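Fullier Packaging Supply
Home > Takeout and Deli > Sandwich Packs > Olside Clear Wedge, Hinged

Olside Clear Wedge, Hinged
Case of 500
Also sold in a half-size carton of 240
In stock. Ships from our own warehouse.

The maker's leaflet calls this "the freshness wedge." We've been selling packaging long enough to be tired of that word. A wedge pack keeps fingers off the bread and slows down drying at the cut face. It doesn't make a Tuesday sandwich into a Wednesday sandwich, and if your bread is stale going in, a clear pack just lets the customer see it sooner.

With that out of the way, we do like this one, mostly for the hinge. Cheaper wedges split along the fold when you open them a second time, which happens a lot behind a counter when somebody forgets the pickle. We opened and shut a handful of these at the packing bench until we got bored, and none of them split. Take that for what it is. We don't own a testing lab and we're suspicious of sellers who talk as if they do.

What fits

Two halves of a standard square-loaf sandwich, cut corner to corner and stacked with the filling facing out. Regular sliced bread fits well. Thick farmhouse slices fit if the filling is modest. The leaflet says "generous fillings" and shows a sandwich so tall that we tried to build it ourselves. The lid wouldn't close. If you pile things high, order one case of the deep version before you commit to anything.

Rolls, wraps and bagels don't belong in here. We get asked every month.

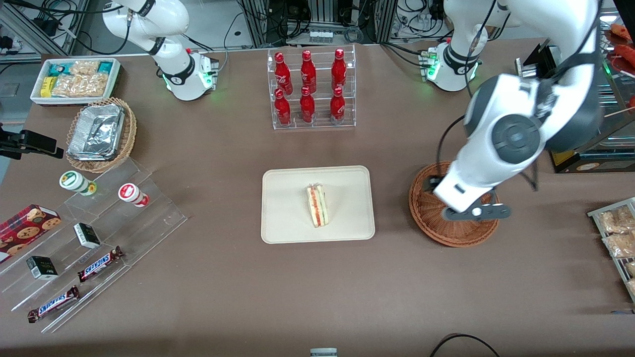
Triangular sandwich in clear packaging, on a cream-colored tray.

The anti-fog claim

Olside prints "anti-fog" on the carton. Our experience is mixed. Fill it with cold ingredients and put it straight into a cold case, and it stays clear enough to sell from. Put warm chicken in it and it fogs like anything else. A few customers have told us it clears up after a while, and a few have told us it doesn't. We would treat anti-fog as a nice extra and let your fillings cool first.

Labels

The sloped front panel is flat, so a label will lie down without wrinkling. We stock Wener paper seals that go over the closing tab and tear if the pack has been opened. They hold fine at room temperature and in the fridge. They don't like being applied to a pack that already has condensation on it, whatever the roll says, so label before chilling.

A seal shows that a pack has been opened. It doesn't make the pack airtight, and neither does the tab.

Compared with the Iglesias wedge

We carry both. Iglesias is the cheaper of the two and comes nested tighter, so the carton takes up less shelf. It's also thinner, and you can feel it flex when you pick up a full one. For a lunch counter that sells out by two o'clock, we think the Iglesias is probably enough and you should keep the difference. For vending, delivery, or anything that rides in a van, the stiffer Olside is worth the money. We make a bit more on the Olside, in case you were wondering.

About recycling

The base carries a recycling mark. Whether your town takes it is another matter. Many programs turn away packs with food on them, and some don't want this shape at all. Call your hauler before you print anything green on a menu board. We've left the leaf logo off this page on purpose.

Details

Style: one-piece hinged wedge, tab closure
Finish: clear all round
Microwave: no
Oven: no
Freezer: we don't recommend it, the hinge gets brittle
Case pack: 500, or 240 in the smaller carton
Samples: 2 per customer, free with any order

Delivery and returns

Orders over $60 ship free inside our regular delivery zone. Unopened cartons can come back for a full refund. Opened cartons can't, this being food packaging, so please use the samples. The December rush is real for this item and office caterers tend to clear us out, so if you need a lot of them for the holidays, place the order early and ask for a held delivery.

Questions we can't answer

How long your sandwiches will keep. That depends on your kitchen, your fridge and your local health rules, and any packaging seller who gives you a number of days is guessing.

Page last checked 7/29/26

Related items: Olside Deep Wedge, Iglesias Light Wedge, Wener Tear Seals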